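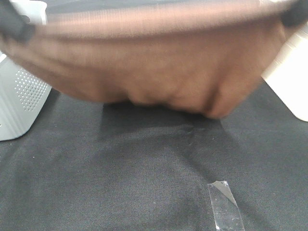 Brown cloth, mid-lift.

I have been reading the backs of laundry products again, which my family would tell you is a bad sign.

It started with a bottle of Silline, the concentrate that every store in Rivberg seemed to put at eye level in February. The front label promises that towels will stay "like new for 200 washes." I stood in the aisle wondering how anyone would check that. I wash a given towel once a week if I'm being good. At that pace, 200 washes is close to four years. By then the bottle is long gone, the label has been redesigned twice, and I couldn't tell you what the towel felt like when it was new. It's a very safe promise to make.

What does "like new" mean, anyway? New towels are terrible. They shed, they push water around your back, and they smell like the inside of a shipping box. My best towels are the ones that have been through years of cheap powder and neglect. If Silline could make a towel like old in one wash I might pay the extra.

I wrote to the company. I got a pleasant reply saying the figure came from "internal testing under controlled conditions." I asked which conditions: water temperature, size of load, kind of machine. The second reply was also pleasant and had a coupon in it.
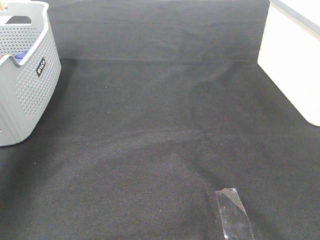

Light gray plastic basket, holes along the side.

Then there is the whole business of sorting. I grew up with three piles and a lecture. Whites, darks, and a mysterious third group that changed depending on my mother's mood. Now the advice has gone up to six or seven categories, by color, weight, fiber, how dirty, and whether the thing has a zipper. I'm willing to believe in the red sock. I have met the red sock. I'm less willing to believe that a medium blue T-shirt needs to be kept away from a dark blue one for its own safety.

So this past year I quit sorting almost everything. Cold water, everyday cycle, half the detergent the cap tells you to use. The two exceptions are anything new and red, and wool, which I do by hand while complaining. The result is that my clothes look the way they always looked. I can't prove they wouldn't look better the other way, and I'd be suspicious of anyone who said they could prove it from one house and one washer. But if there's a difference, I'm not seeing it from where I stand, and where I stand is pretty close to my own shirt.

The cap deserves its own paragraph. Has anyone ever been able to read the lines inside a detergent cap? They are molded in the same color as the cap, they sit well below the rim, and the highest one is for a load size I don't think my machine can hold. The people who mark the cap are also the people who sell the bottle. I don't say it's a plot. I just notice who comes out ahead when everybody fills it to the top. 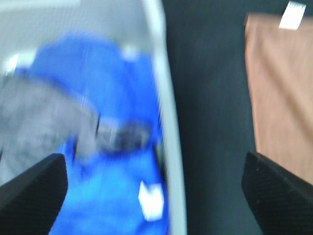
Fabric softener I gave up on years ago, and I've never missed it. Dryer balls I tried for a winter. They were loud. One rolled under the washer and I have decided it lives there.

The latest thing is the special wash for special cloths. Brollitz sells a "microfiber care system" in 2 bottles, one for washing and one for what they call recovery. There's a long review of it on a home care site that I used to like, and the reviewer says she got through 1442 cloths in testing. I read that twice. Then I scrolled to the bottom, where the page explains that it earns a commission on every sale. The comments had 644 replies, and the ones I read were mostly people asking where to buy it — a few asked whether plain detergent would do the same job, and those went unanswered.

Here's my rule for microfiber, for what it's worth: no softener, low heat, keep it away from the fluffy stuff so it doesn't come out wearing a lint sweater. That last one is sorting, I know. I'll admit to one extra pile. I got the rule from the sewn-in tag, which was free. 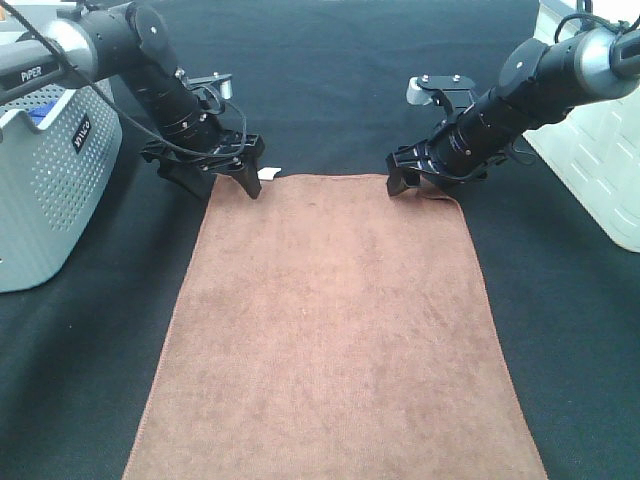
Microfiber towel, brown, on the black cloth.

One place I can't explain away is Thái, the lunch spot by the Rivberg bus station. Their napkins are real cloth, bright white, and have been since I started going. They serve curry. I asked at the counter what they wash them in, fully expecting to hear about some industrial secret, and was told it's whatever's on sale, plus bleach, plus doing it the same night instead of letting things sit till Sunday.

I do let things sit till Sunday. I'm going to try the same-night thing for a month, napkins and dish towels only, with the cheap powder. The Silline coupon is on the fridge and expires before I'll be done.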